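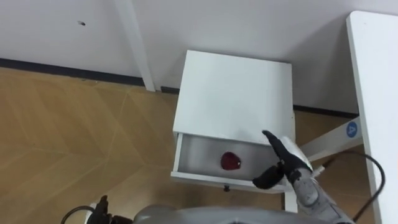

Kovden gateway dropping alarms after firmware update

dampersteve
Posted 2018-03-11
Anyone else had this? Site at Lakevstead, 25 points on a Kovden gateway, Modbus one side, BACnet the other. Updated firmware, now 4 of the alarm points never reach the front end. Values read fine. Just no alarm. Old version was ok.

relay_rat
Check your notification class. Update wiped the recipient list on mine.

dampersteve
Looked at that first. List is all there.

nohum50
Bin it and fit a Radatska. Had 8 of them in since May, no bother at all.

relay_rat
Not helpful is it — he's got a panel full of Kovden. And Radatska polling is dead slow with more than a few slaves on the line.

nohum50
Only if you leave it on defualt. Set the timeout down and its fine.

relay_rat
Disagree, tried that on three sites. Still slow.

matousek_fan
Are the 4 dead ones all coils? On the Matoušek units you get the same thing, addresses shift by one after an update. Reads the neighbour, looks healthy, never goes into alarm.

dampersteve
All coils yes. Will check the offset when I'm back in the plant room.

dampersteve
Offset was out by one. Changed it, forced all four, all came through. Cheers matousek_fan, wouldnt of looked there.

nohum50
Still say Radatska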